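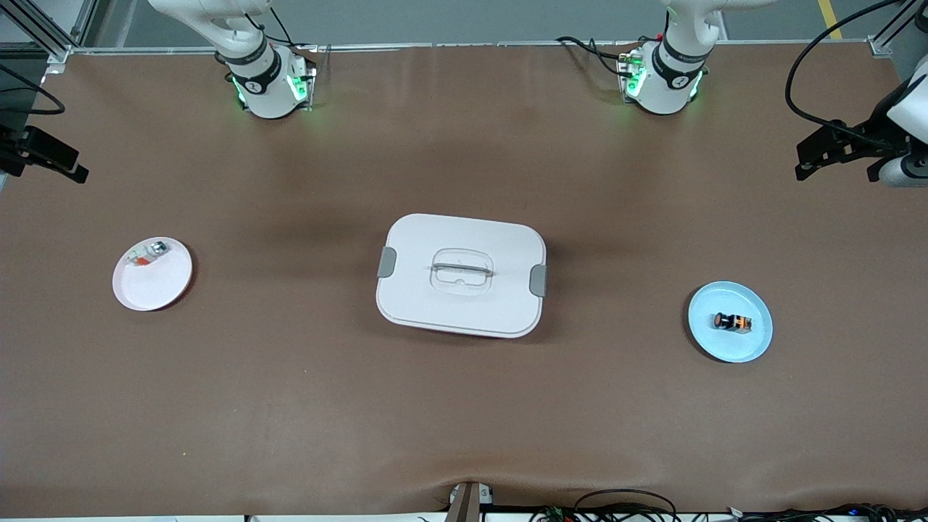 Thread last edited in March, 6:20 pm

lautaro_g
Packing leftovers is my test for "can a machine do chores yet." Lid, two latch clips, something off a plate. My kid does it in 6 seconds. I'd pay $500 tomorrow for one that manages it every night!

DeliaCabral
You'd be waiting a while. Folding towels, sure, maybe. Clips need a push at the right spot and most arms just shove the whole box across the table.

lautaro_g
Okay but shoving is fixable, you've got two arms, hold with one and press with the other (that's how I do it).
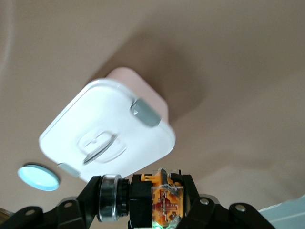

And the lid doesn't need to go on perfectly square the first time either. Mine never does.

paochu
Disagree with Delia. At Kelholm we snap nearly 29 lids a shift by hand and I'd hand that over today.

DeliaCabral
Same lid every time though? My cupboard has 20 kinds, half of them warped.

paochu
Fair, ours are all one size.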